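Progress report to the Mthembu Small Grants Fund
Project: Getting the back kitchen at Prolwood House usable again
Period covered: January to April
Prepared by: Shireen Nkuna

Where we are

When we applied to you, the back kitchen held the belongings of every group that had ever used the building, including at least two that no longer exist. Your grant of 3000 dollars was meant to pay for shelving, new containers and a table, and to cover the hours it would take to empty the cupboards first. I can report that the cupboards are empty. They stayed that way for nine days, a house record.

The clear-out came to 429 items, which I know because your form asked for a number and I am a literal person. That figure counts a box of forks as one item and a single fork found behind the radiator as another. I would not build any statistics on it. Of these, 397 have been given away, recycled or thrown out. The remainder are things somebody has asked us to keep until they can pick them up. I have been asking them to name a date.

The longest argument of the period concerned dry goods. We had flour in bags, rice in bags, sugar in a bag inside another bag, and tea in whatever was nearest. The original plan was a matching set of clear square boxes from Tromar, which stack well and show you what is inside. They also show everyone else what is inside, and the good cookies did not survive a single evening. We sent back the unopened ones and looked at round canisters instead. The style we settled on is called the Buvard in our order book, and it has divided opinion along the usual lines: those who think a kitchen should look calm, and those who would like to know where the sugar is.
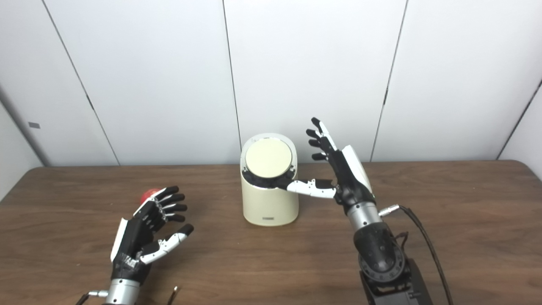 Prolwood House – Kitchen and Stores Group

The cream canister on the wooden tabletop is the shape we mean, about as tall as it is wide, with a pale lid and a thin dark band where the lid meets the body. The finish is matte, and against white paneling it looks a good deal more expensive than our kitchen has any right to. The tiny dark label near the bottom is too small for our purposes, so our own ones will be large, plain and written by the one member of the group whose handwriting can be read.

I should mention the drawback of round containers before one of your reviewers does. They waste the corners of a shelf. We measured, we grumbled, and we decided that the lost space is less than we used to lose to half-empty bags lying on their sides. The corners now hold spice jars.

What was done

The cupboards were emptied and washed, and the shelf brackets that had been holding on by habit were replaced. The new shelves are up. One of them slopes a little to the left. We have agreed to store heavy things on it and say no more.

Dry goods are being moved over in stages, oldest first. Anything past its date went out, as did one jar that had no date, no label and no supporters. Dish towels have a drawer. The lids that belonged to no pan were given until the end of the month to find one, and most failed.

What was not done

The second table has not been bought. The price went up between our quote and our order, and the group preferred to wait. The inventory sheet for the door exists as a draft and has been a draft since February. I will finish it myself, having now written this sentence where you can see it.

Money

We have spent most of the shelving line and all of the container line, helped by the refund from the returned boxes. There is an underspend of 100 dollars on cleaning supplies – people kept bringing their own, with strong views on which was best. We would like your permission to move that amount to the table. Receipts are in the usual folder, in order, apart from the one that went through the wash. The store has promised a copy.

Next period

Table, inventory sheet, labels. We also plan a short evening session for the groups that share the kitchen, covering where things live and how to put a lid back on properly. Attendance will be encouraged with cookies, kept in a canister and not marked as such.

Please send any questions to me at the house. I am usually in the kitchen by 6 p.m., looking for the sugar.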